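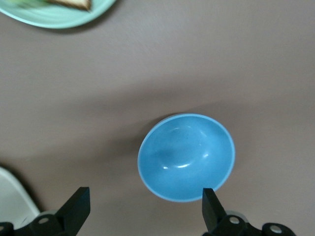 Whisk, Fork or Hand Mixer? My Kitchen Tools Project Report

Posted 2021-05-03 for the Food Prep Basics course, Wovanberg Community College

Why I picked this

We had to choose a kitchen tool question and test it at home, and mine came straight out of an argument in my apartment. My roommate whips cream with a hand mixer and I do it with a balloon whisk, and each of us thinks the other one is doing it wrong. I also grew up in a house where everything got beaten with a fork (eggs, cream, pancake batter, all of it), so I wanted the fork in there too.

My question ended up being: for whipped cream and for beaten egg whites, how much does the tool change the result, and is the extra speed of a hand mixer worth it for small batches? I wrote "small batches" on purpose. I'm cooking for two people most nights and I don't own anything big enough for a wedding cake.

What I used

A Sutcliffe balloon whisk, the medium one with the thin wires. A Zeken hand mixer with two beaters, borrowed from my aunt, with five speeds, and I stuck to speed three. A regular dinner fork. A glazed bowl, rinsed and dried between batches. Heavy cream from the Brutirach grocery near campus, all from the same case so the date matched. Eggs from the same place. A kitchen scale, my phone timer, and a cheap ruler with the first bit cut off so that zero sat right at the end.

I know a lot of people swear by metal bowls for whipping, and copper for egg whites. I thought about adding that as a second part, but my instructor's note on my proposal said "pick one thing to change," and that was good advice! Same bowl all the way through.

How I did it

Each cream batch was 162 grams, straight from the fridge. That's a funny number, I know. It's what I got when I split my cartons evenly across all the batches without leaving a sad little puddle behind. No sugar, no vanilla. I started the timer when the tool touched the cream and stopped it when a peak stood up and only the very tip folded over.

For the egg whites I used 2 whites per batch, left out on the counter for half an hour first, with a tiny pinch of cream of tartar. Same stopping point.

I did 4 batches with each tool for the cream and the same again for the whites. I spread it over a couple of weeks in February so my arm wasn't worn out for the later ones. Even so I mixed up the order, because on my practice day I did three whisk batches in a row and the third took forever, and I'm pretty sure that was my shoulder talking.

How it went: cream

The hand mixer was fastest every time, no surprise there. What did surprise me was how easy it was to blow right past the good part. One of my mixer batches went grainy while I was glancing at the timer, and I had to throw it out of the results and do it over. (It went on toast with salt. Pretty decent, kind of halfway to butter.)

The whisk took longer but I never overshot. You can feel the cream start to drag on the wires, and then you've got plenty of time to slow down and check. By my last batch I was barely looking at it, I was going by feel.

The fork worked, technically. It got to soft peaks and then just sort of hung out there. I kept going on every batch until I hit 400 seconds, which was the limit I'd set in my proposal, and only one of them got to the peak I wanted. My wrist hated me.

How it went: egg whites

Here the gap between the tools got a lot bigger. The mixer gave me the tallest foam and the smallest bubbles. The whisk foam was nearly as tall but looser, with some bigger bubbles around the sides, and it started leaking liquid sooner when I let it sit. I think that part is on me and not on the whisk, as I wasn't keeping a steady speed.

The fork was hopeless. I got froth. Every single time, froth. My mother says her mother made meringues with a fork and a plate and I believe her, but I'd like to see that arm.

Things I'd change

I'd measure height better. Pushing a ruler down into foam squashes the foam, so my numbers all come out a bit low, and I can't say they're low by the same amount. A clear container with lines on the side would fix that, but moving the foam over would knock air out of it, so I'm still thinking about it.

I'd also check the temperature of the cream instead of trusting the fridge. Our fridge is colder at the back and I didn't write down which shelf each carton was on until partway through.

And I'd get a second person to judge the peaks without knowing which tool made them. I was the one whipping and the one judging, and I definitely wanted the whisk to win.

What I'd tell somebody buying one

For a small bowl of cream, get a whisk. It's cheap, it fits in a drawer, and cleanup is one rinse. If you make meringue or angel food cake more than a couple of times a year, a hand mixer earns its spot on the shelf, just start slow and stop before you think you need to. The fork can stay with the scrambled eggs.

My roommate has read all of this and is still using the mixer for cream.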